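So the Berncombe council runoff is happening after all. I stayed up way too late refreshing the county page and my eyes are toast

First round ended 204 to 108 to a bunch of crumbs, and you need half plus one. Two names go through
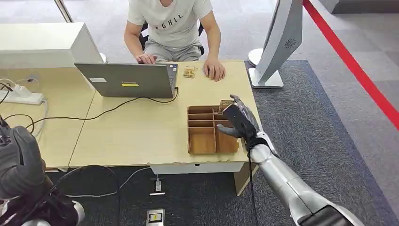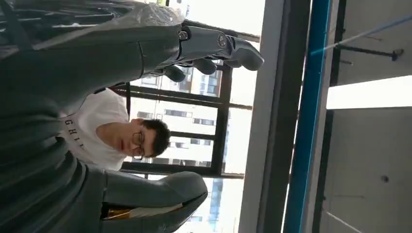
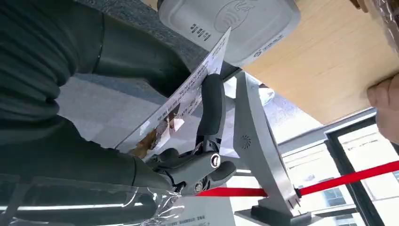 Mendon ward still hasn't posted its absentees!! Could flip second place, so don't print your yard signs yet lol

Anyway, if you skipped round one you can still vote in round two. I checked. Twice. Bring your ID and go early, parking is awful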